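Wrist Camera Wars, Part 2: The Simulated Kitchen Strikes Back

Notes from the gripper bench, May edition
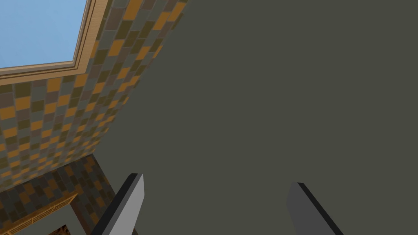 Last month's item on grippers ended with a promise to have a winner by now. Readers who have followed this column for any length of time will know what a promise of that kind is worth. We do have results, though, and a few of them even point the same way.

For anyone who skipped last month: we are choosing a parallel gripper for the right arm, and a wrist camera setup to go with it. The two finalists are the Egger, which has wide flat fingers and opens further than we will ever need, and the Grarner, which is slimmer, closes faster and has a manual written by somebody who hates us. Both exist as real hardware on a shelf. Before either gets bolted on, it has to earn its place in simulation, where it can smash into walls for free.

The walls in question come from Wallimport, the tool we use to build rooms. Wallimport likes tile. Ask it for a plain room and you get a mosaic in mustard and olive with wood trim, as if the year were 1974 and somebody's uncle had just got paid. We have left it alone. The policy needs to cope with ugly rooms, and most of us have rented an apartment that was worse.

What we tested

The task was simple on paper. Reach, close, lift, put down, go home. Each gripper got 1,000 runs with the camera mounted behind the fingers and looking out past the tips, then another 1,000 with the camera moved back and tilted up a little. That comes to 4,000 runs all told, which kept the office warm overnight and made the electric meter spin like a ceiling fan.

The controller was Nidier throughout. We know there are objections to Nidier. We have read them, some of them more than once, and one of them was in all capitals. It stays for now, on the grounds that changing the controller and the gripper in the same month is how we lost most of last winter.

The camera question

We expected to spend this item on grip force. We spent it on cameras.

A wrist camera sees what the wrist sees, and the wrist spends a surprising share of its life looking at nothing useful. Turn the hand at the wrong moment and most of the view is a flat gray surface, with a bit of window for variety. The gripper is fine. The arm is fine. The policy, meanwhile, is being asked to work out where it is from a large area of gray with no seams or marks on it, and it does what any of us would do, which is guess with great confidence.

We went through the failed runs from the first camera position, and 400 of them had the same story. The hand rolled, the view filled up with something blank, and the next command sent the arm off on an errand of its own. We had been blaming the Egger for these. We would like to apologize to the Egger.

Moving the camera back helped, as everyone said it would, including the people we argued with. More of the room stays in view and the policy holds its nerve longer. The price is that the fingertips look smaller, and the last bit of the reach gets sloppier. You can have a hand that knows where it is or a hand that knows what it's doing. We are working on getting both before the budget review.

How the grippers compare

The Egger's fingers are easy to see. That sounds like a small thing until you have looked at what the camera has to work with. When one finger catches the light and the other sits darker against a dark background, the darker one can nearly melt into whatever is behind it. A finger with a crisp edge stays put. A finger without one turns into furniture. The Egger has enough width that the policy can usually find both sides of the jaw, and its closing errors were smaller in either camera position.

The Grarner is quicker and takes up less of the view, so it leaves more room to see the target. It also got into corners that the Egger could only knock on. On the runs where everything lined up, it was the nicer one to watch, neat and a bit smug. On the runs where things did not line up, it closed on thin air and carried the thin air carefully to the drop zone. Nidier logged these as successful transports. We have filed a ticket.

Neither gripper did well with the camera forward and the hand rolled hard over. We tried brighter lighting, which changed nothing, the light in there being as flat as a waiting room's to begin with. We tried adding contrast stripes to the finger edges, and that did help, enough that stripes will go on the real fingers too. Purchasing has asked why a gripper at that price needs tape. Purchasing is welcome to come and look.

What happens next

The Egger goes on the real arm first. The camera goes in the rear position, and the bracket is being printed now, for the second time, the first one having been drawn as a mirror image by a person who will be writing the rest of this column in the plural for obvious reasons.

We are also changing how Nidier behaves when the view goes blank. At present it trusts whatever it gets. The new version will slow down, roll the hand back to the last pose where it could see something it recognized, and try again. In early runs this makes the arm look like someone who has walked into a room and forgotten why. It is slower. It also hits the wall a lot less, and we will take the trade.

The Grarner stays on the shelf as runner-up. If the striped fingers work out, it gets a rematch in the same rooms with the same tile, and if anyone wants to build a test room in Wallimport that doesn't look like a fondue party, the login is on the whiteboard. Please save it under a new name. The last person to save over the kitchen took out both windows and the floor, and the arm did its best work of the year in there, so now we have to look into that as well.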